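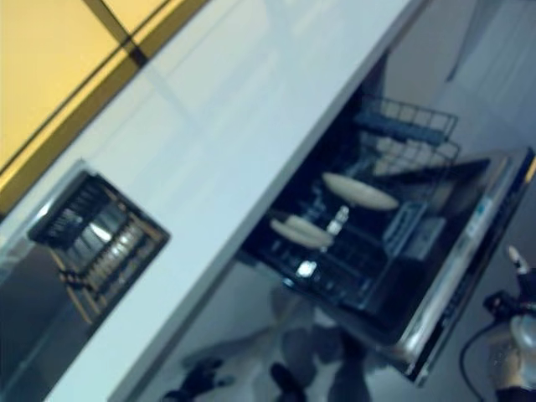 Plan de travail blanc, égouttoir noir

Accueil | Forum | Cuisine | Connexion

Plan de travail Emance : faut-il payer la garantie ?

cikari70
Le vendeur me demande 1000 euros de plus pour un « traitement antitaches à vie ». Quelqu'un y croit ?

vanloon_b
Non. Demandez le contrat écrit, surtout les exclusions. Chez Tander, le calcaire et la chaleur n'étaient pas couverts. Ça laisse quoi ?

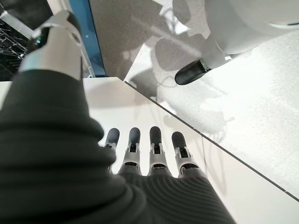
Tricot sombre à fines côtes, doigts articulés

mimosa3857
Moi j'ai payé, je suis contente. Bon, je n'ai jamais eu de tache non plus.

Contact | © 2018 Entraide Maison | Haut de page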